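SPEAKER NOTES - Lost property at a small museum: what we changed
Regional front-of-house day, Noonan Hall, October 30, 2021
Slot is short. Skip the slides marked grey if running over.

OPEN
Hello, thanks, coffee is at the back. Say where I'm from: Varnirach, the river museum, up the hill from the bus station. Yes the one with the dredger.

Start with the cupboard. Under the stairs, no light, door that sticks. Everything anybody ever left went in there. Umbrellas on the left, everything else on the right. One key. Key lived in a mug.

767 items when we finally emptied it. Pause on that number. Let them laugh.

Then the serious bit - people phoned and we couldn't find their stuff. It was in there. We said no anyway. Man asked for his late wife's scarf, we told him sorry, and it came out of the bottom of the heap in June. He did get it back, by then he'd given up on us. Don't rush this.

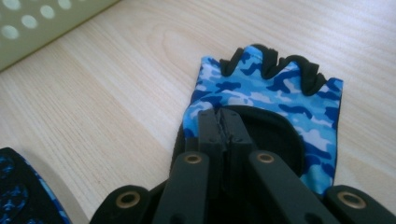 p. 2

WHAT GETS LEFT
Gloves. Mostly single gloves. Then kids' water bottles, reading glasses, hats, chargers. One trombone mouthpiece (hold for laugh, move on).
Gloves are the worst to describe over the phone. "Black, woolly." Everyone's is black and woolly. Anything with a pattern goes home fast, owners can tell you exactly what it looks like.
So first change = the description card. Color, material, any pattern, which hand, where found. Staff write it when the thing comes in, not at close. At close everyone wants to leave and you get cards that say "glove".

Ask room: who here writes it down at the time? Wait for hands.

THE LOG
We had a paper book. Nice book. Useless. You can't search a book.
Moved to Cilline, it's just a shared sheet with a form on the front, don't oversell it. Took an afternoon to set up. Other tools would do the same job.
Fields: date, where, what, who logged it, shelf, gone/not gone.
Dont add more fields. We tried. We had 9 extra ones at one point incl. "estimated value" and people stopped filling in the form at all.
If someone asks about cost - say I'll share the sheet afterwards.

THE SORTING TABLE
Biggest change and the cheapest. Got a table out from the store, put it behind the desk. Everything from the day goes on the table before it goes anywhere else. Log, tag, shelf. Table clear by close, that's the rule.
Before this stuff sat in coat pockets, behind the till, on top of the printer. One phone spent a week in the biscuit tin.

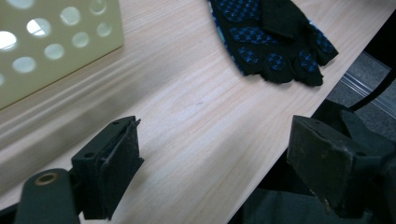 Tabletop, with green tub at the back

Point about tubs: buy ones with holes in. Wet things go moldy in a sealed box, we learned this with swim gear from the school groups. Smell got into the coats.
Tag with the log number, string tags, not sticky ones. Sticky ones fall off wool and wreck leather.

HOW LONG TO KEEP
This is the one that gets the questions. What we do:
Ordinary things, three months. Then charity shop.
Phones, wallets, keys, passports - separate, locked, call the owner same day if there is any way to. Passports handed in within the week.
Food and open drinks, bin. Tonight. No debate.
Underwear, bin. (It happens.)
Check your own local rules, ours aren't yours. Say this twice, last time someone quoted me at their boss.

Put the time limit on a sign at the desk. We didn't and had a row over a child's coat. The mother was right to be cross, there was nothing anywhere to tell her.
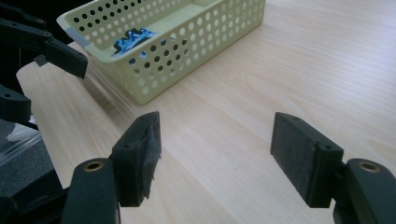

And the sign wants to be at eye level by the exit, where people pat their pockets. Ours was by the restrooms for a year. Phone number in big type, hours underneath. Short hours are fine as long as someone really picks up.

RESULTS
First full year with the log: 238 things back to owners. Year before, no idea, we never wrote it down, so no before/after chart. Say so before someone asks.
Calls are quicker. Around 2 minutes now, used to be a walk to the cupboard and a long hold.
Desk team happier. No number for that.

STILL BAD AT
Umbrellas. Nobody claims them, all the same.
Weekend handover. Cards pile up.
Earrings. Too small, tags bigger than the item. Vallimik uses little zip bags, we're going to copy them.

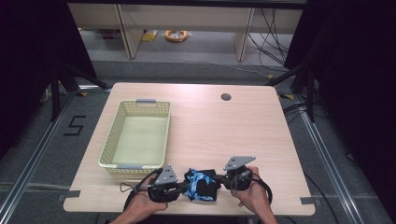 QUESTIONS + CLOSE
Leave five min at least.
Likely ones: do we mail things (yes, they pay postage), do we ask for ID (for valuables yes), what about cash (goes in the safe, logged, two people sign).
Blank cards are on the chair by the door, take a few. Email on the back.
If nobody asks anything, tell the dredger story, short verison.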